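Used headphone and amp inspection checklist, with my comments

I go through this list every time a pair of used headphones lands on my desk in Prirnville, and I've put it up because people keep asking what I look at before I plug anything in. Most of it is plain electrical sense, a bit of it is about your ears, and the rest is me being fussy! Print it, scribble on it, skip the bits that don't apply.

Before power

1. Amp power cord and plug - OK / Replace
Run the whole cord through your fingers. Nicks, flat spots, a plug that wiggles... any of those and I stop right there. Cords are cheap, and I don't tape them anymore (I used to, I admit it).

2. Fuse rating matches the back panel - OK / Replace
The last Hindance amp I had in came with the wrong one fitted. It played fine, and that's what makes it nasty.

3. Headphone cable, both ends - OK / Replace
Bend it gently near the plug and near each cup. I look for cracked sleeves and green gunk on the contacts. On the Lopes open-backs the left side always seems to go first.

4. Drinks off the desk - Yes / No
Yes, it's on the list. I lost a nice little desktop amp to half a glass of orange juice and I'm still sore over it. Anything with vents on top gets a clear desk from me now. 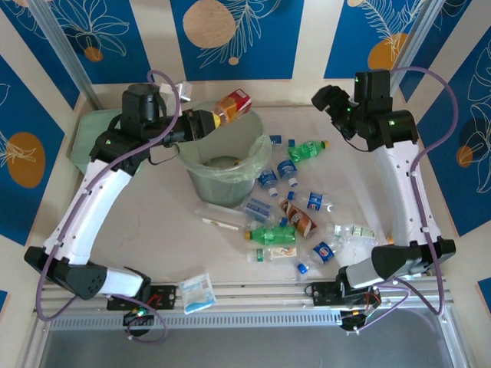

Marcelino Magalhães wrote in to say that I should go further and keep the amp on its own shelf, because a spill runs along a desk a lot faster than you can grab a plug. He also wants a line added about never reaching for a wet amp before the outlet is off. Fair point, and it's now 4a.

4a. Outlet switch or breaker reachable without leaning over the gear - Yes / No

First power-up

5. Volume all the way down, headphones NOT on your head - Yes / No
Please don't skip this one. A bad amp can put DC on the output and you really don't want your ears to be the test gear.

6. DC offset at the headphone jack - reading: ____ mV
I let the amp warm up for 30 minutes and measure both channels. My Trilent read 13 mV on the left and I was happy with that. My own cutoff is 25, and past that I send it to the bench.

7. Smell and heat check - OK / Stop
Hand over the vents, nose close by. Warm is fine on a class A amp. A fishy or burnt smell means off at the outlet, and leave it off.

8. Pot and switches - OK / Noisy
Turn the volume slowly through its whole range. A little scratch usually cleans up, but a sudden jump in level is a fail in my book. 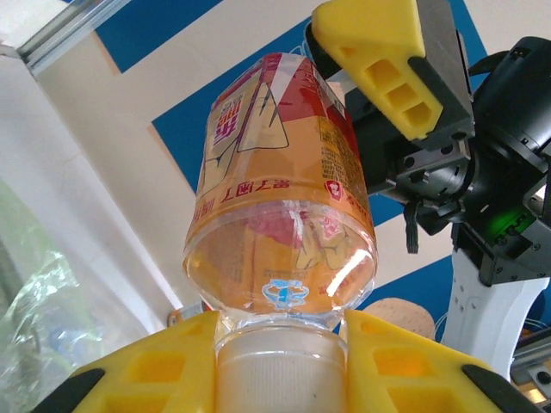

Wear and comfort

9. Pads and headband - OK / Clean / Replace
Old pads flake, and the flakes get in your ears (ugh). I swap them on anything used and wipe the headband down while I'm at it.

10. Cup swivels and yokes - OK / Loose
Check for hairline cracks around the screws. Don't crank them tight, you'll split the plastic.

11. Grilles and driver covers - OK / Damaged
Stray hairs on a driver make a buzz that sounds just like a blown one. Check with a flashlight before you panic.

12. Listening level set with music you know - Yes / No
Start quiet and creep up. If I catch myself going up a third time, I take a break and come back after dinner.

Notes: ______________________
Next check due: July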